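Sport > Basketball > Opinion

News Fixtures Tables Opinion Archive

September
By Heather Carnegie

Stop seeding the playoff on point difference

The regional women's league will again separate teams on equal wins by total point difference across the season. The rule is simple to apply and most people in the league have never played under any other. I think it should go, and I think head-to-head results should replace it as the first tiebreaker.

Point difference measures two things at once. One is how good a team is. The other is how long its coach leaves the starters on the floor when the game is already decided. The first is worth measuring. The second varies a great deal from club to club, and the rule gives it the same weight.

Take last season's meeting of Lisano and the bottom club. Lisano led by 16 at the half and could have rested everyone. The starters stayed in through most of the fourth quarter, pressing full court, and the final margin was 48. I don't blame the coach, Kirsty Moffat. Her team was level with Dretton on wins, and each extra basket was worth as much in the table as one scored against Dretton itself. She read the rule correctly.

Dretton, in the same week, beat the same kind of opponent with its bench on the floor and won by 10. Dretton had also beaten Lisano in both of their league games. At the end of the season Lisano took the second seed and the home court that goes with it, and Dretton took the third.
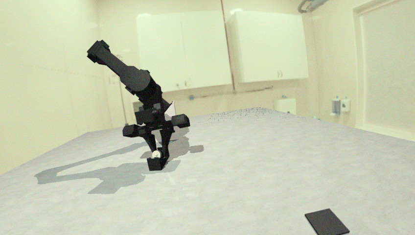
The usual defense is that point difference uses all the data. Every game counts, so luck in one game has less effect. This is true as far as it goes. A season total is steadier than two results between two teams. But a steady number is only useful if it tracks the thing you want, and margins against weak teams track it badly. Once a lead is large, the game changes: shot selection loosens, rotations get longer, and the defending team stops fouling. Points scored in that period say little about a playoff game played at even strength.

A second defense is that head-to-head fails when three teams tie and each has beaten one of the others. It does. The standard answer is a small table made up only of games among the tied teams, with point difference inside that table as the next step. Those games are close to playoff conditions, so the margins in them carry more information.

A cap is the other option. Wikström, who kept the league's statistics for eight seasons, used to argue for counting no margin above 16. I would accept that as a second-best rule. It removes most of the reward for running up a score, but it still lets a team make up ground on opponents it never beat.

There is also a cost in player minutes. The teams that need the margin play their best five longest in the games that need them least, often on a Monday night with another game two days later. Younger players, who could use those minutes, sit. A league that says it wants to develop players should look at what its own table asks coaches to do.

The change needs one paragraph in the competition rules and a small edit to the standings sheet. It should be made before the first round, while all the teams are still level and no club can work out which version would suit it.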